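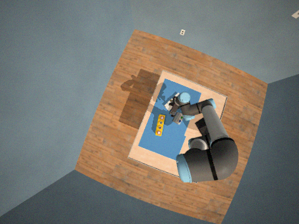
A gripper test with no real gripper in it tells you how good somebody's physics engine is, and that's all it tells you. One reader left that remark under our results page in June, and it has come up in enough forms that this FAQ may as well begin with it. We agree with more of it than the reader probably expected.

Gripper Comparison FAQ
Last updated Tuesday, January 8, 2019

So is it true? Is a simulated comparison worthless?

Mostly true, for the question people usually want answered, which is "should I buy this one." A simulator doesn't know that a finger pad picks up dust, or that a cable rubs on the wrist housing when the arm folds back on itself. It will happily report a firm hold on a part that would have crept out of a real hand.

Where we think the reader goes too far is the word "all." A rendered bench is pretty good at showing you when a gripper can't fit where it needs to go. If the fingers collide with the part next to the one you want, they collide on the screen and they'll collide in your shop. You don't need perfect friction for that.

What exactly are you comparing?

Two grippers, the Merkitz and the Kutham, on the same arm model, doing the same jobs. The Merkitz has jointed fingers. The Kutham is a plain parallel jaw. We run both in simulation first and then on a physical bench. The two sets of numbers are kept in separate tables and we don't average them together. People keep asking us to. We keep saying no.

Which gripper won?

We don't name a winner, and we'd be suspicious of anyone who does after a test of this size. The Merkitz finished 63 percent of its simulated attempts across all tasks. That figure has been quoted back to us as if it meant the gripper works 63 percent of the time. It means that with our controller settings, our parts and our simulator, that was the share of attempts that met our rule for success. Change the approach angle and you get a different number. We know, we've done it.

What are the tasks?

There are four of them:

Press a button on the small gray box, which has a green button and a dark-blue one below it.
Pick up the yellow block from the mat and put it down again inside a marked area.
Pick up a part that is lying at an angle to the table edge.
Reach over one object to get at another without touching the first.

The button task sounds too easy to bother with. It's the one that annoyed us most. A jointed finger that gives a little under load is nice to have when you're picking things up and a nuisance when you're trying to push on something small and stop at the right moment. The buttons are also on the side of the box, so the gripper can't just come straight down on them.

Why those objects?

They're awkward in ordinary ways. The yellow block is long, with a row of round features along it, and it matters where on its length you take hold. The box can get shoved instead of pressed. A cube is what you use when you want your gripper to look good, and most of the product videos we've watched seem to agree.

How many attempts per task?

Each gripper gets 50 attempts at each task. If you're about to write and say that isn't enough to separate two close results, you're right, and the results page says so in the same size type as everything else. It's plenty to spot something that plainly doesn't work.

What counts as a success?

For the pick tasks, the object has to end up where it was supposed to, and the gripper has to be clear of it. Lifting and then dropping is a failure. Placing it and knocking it over on the way out is a failure. For the button task, the correct button has to register, and the box has to stay inside its starting outline. We added the outline rule after watching a run in which the box got pushed across the mat and the script cheerfully logged a pass.

We don't give partial credit. Several published comparisons do, and when we tried rescoring our runs that way both grippers suddenly looked ready for production.

Do the simulated and physical results agree?

They agree on reach and clearance. They agree poorly on holding. The simulated Merkitz was forgiving about off-center grabs in a way the physical one wasn't, and the physical Kutham did better on the block than its simulated version suggested it would. If we'd published only the rendered runs, readers would have come away with the wrong idea about both.

We can't tell you how much of the gap is the contact model and how much is our own measurement of the pads. Braltent, the simulation package we use, lets you set friction by hand. That's convenient, and it also means you can quietly tune your way to whatever answer you were hoping for. We fixed our values before the first scored run and left them there, including after we stopped liking them.

Isn't it suspicious that the simulator maker and the gripper makers all publish better numbers than you do?

We'd put it down to task choice before anything worse. A maker gets to pick the part, the lighting, the mat, and the angle of approach. We aren't saying the numbers are made up. We're saying that a demo and a test are different things and the brochures don't always tell you which one you're reading.

Which arm do you use?

The Eyvindsson, in both settings. It's a jointed arm mounted at the side of the work area, and that causes trouble by itself. When it reaches across the table, the elbow and forearm take up a lot of space, and from overhead they hide a good part of the tabletop near the base. Some poses that look comfortable at the gripper end are cramped at the shoulder end. A few of the failures we first blamed on the Merkitz were really the arm running out of good ways to get its wrist where we wanted it. Those attempts stay in the table as failures, with a note.

What about the camera?

An overhead view is handy for people. You can see the whole layout at once and tell in a second which object the arm is going for. As the only input to a controller, we don't trust it. The gripper covers the thing it's trying to grab at the exact moment you'd most like to see it.

Our scored runs use the overhead view to find objects at the start and a wrist view for the last part of the approach. We tried overhead only. It did fine on the block when nothing was in the way, and it did badly on the reach-over task, where the arm got between the camera and the part and the position estimate wandered off.

Do shadows matter in a simulator?

More than we wanted them to. With a strong light off to one side, the arm throws a big dark shape over the floor and finger shadows over the mat, and the block detector we started with didn't like that one bit. A yellow block partly in shade was sometimes split into two objects. You could turn shadows off. Plenty of people do, and then they wonder why their detector falls apart near a window. Ours stay on.

Did you use the same controller settings for both grippers?

We used the same arm settings and different gripper settings. This is the weakest part of the comparison and we'd rather you heard it from us. A jointed finger and a parallel jaw can't share a closing routine in any sensible way, so someone has to write one for each, and whoever writes them will be better at one than the other. We spent the same number of working days on each. That's fair to us. We aren't sure it's fair to the grippers.

Can I use your results to choose a gripper?

You can use them to rule one out. If your job looks like the reach-over task and your parts sit close together, read the clearance notes before you read anything else. If your job depends on holding something heavy or slick, nothing here will help you much, and you should ask the seller for a loaner and try it on your own parts. If the seller won't lend one, write that down too.

Why don't you list prices?

They change, and the quote you get depends on who's asking. We also noticed that once a price is next to a score, readers divide one by the other and stop reading.

Did any of these companies pay for this or supply equipment?

No money from any of them. The Kutham was bought at the regular price. The Merkitz was a loaner and went back when the physical runs were finished, which is why we can't go back and repeat the slick-pad check some of you have asked for. Make of that what you like. In their place, we'd be a little wary of loaners too - a unit picked by the seller may be a very nice unit.

Can I get the simulation files?

Yes, the scene, the object models and the scoring script are on the downloads page. The arm model isn't ours to share, so you'll need your own copy from Eyvindsson. Please run the scoring script before changing anything and check that your first set looks like ours. We've had two reports of very different results, and both came down to a different time step.

Will you add suction grippers?

Probably not to this set. The block might suit one, the buttons certainly wouldn't, and we'd end up changing the tasks to be kind to the hardware. If we do suction it will be a separate page with its own parts.

I think you're wrong about the Merkitz. Where do I send that?

Use the comment form under the results page. Tell us the part, the approach angle and your closing force, and whether your runs were simulated or physical. "Works great for me" is nice to hear but we can't put it in a table.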